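Talk notes, camera club, April. Slow shutter and moving water. 30 mins incl questions, so keep moving

START. Say hello, thank Carys Eynon for the slot and for the loan of the projector. Phones off. Ask who has shot a waterfall and hated the result. Hands up. Mine goes up too.

Why water. Free, always moving, never the same twice. Prothero weir is a short walk from the car park and I must have wasted whole winters there. Good railings to lean on. Bad mud.

Shutter first. 1/2000 sec freezes every drop, looks like broken glass. 1/30, mushy, neither one thing nor the other, most peoples phone pictures sit here. Half a second, you get the silk. 5 seconds, fog. Show the four weir slides quick, don't linger, ask which they like. Last time the room split down the middle and we lost ten minutes arguing, so move on!!
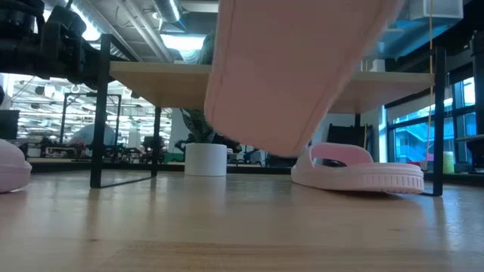

Tripod. Yes you need one. Legs wide, centre column down, strap off or tucked in because it flaps. Two second timer or a remote. If standing in the stream, push feet of tripod right down and wait for it to settle. Rinse legs after, I didnt and the bottom locks on mine are full of grit.

Filters. Keep this short, people glaze over. Polariser first, takes the shine off wet rock and costs you a bit of light as well. Then a dark one if it's bright. Mine was 220 quid and I winced. Cheap ones go a funny purple, can be fixed later, mostly. Focus BEFORE you screw it on. Say that twice.

Light. Overcast is your friend. Sun through trees = white blobs all over the water. Go before 8am or go when it's drizzling. Take a cloth. Take two cloths.

The Jorkgate story. Pravesh Jacobs and me, mill race, got there in the dark, set up on the wrong bank. Whole morning shooting into a concrete wall. Pravesh turned round and got the heron. I got the wall. Point is look behind you. (pause for laugh, if any)

Footwear. Wellies for mud, something with grip for rocks, dry pair left in the car for after. 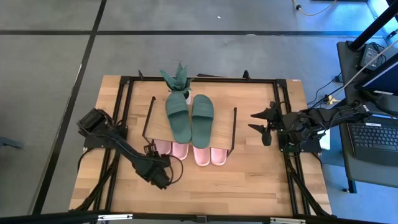

Sandals, side by side.

Editing. Two mins max. Pull highlights down, leave the shadows alone, don't turn the water blue. I use Vestumel, Carys uses Jideo, either will do, not getting into it tonight.

Homework. One bit of water, three shutter speeds, same spot. A tap counts. Bring prints not sticks, the laptop is teh slow one.

Questions. If none, ask Pravesh about the heron. Lights up, chairs back against the wall, kettle is on.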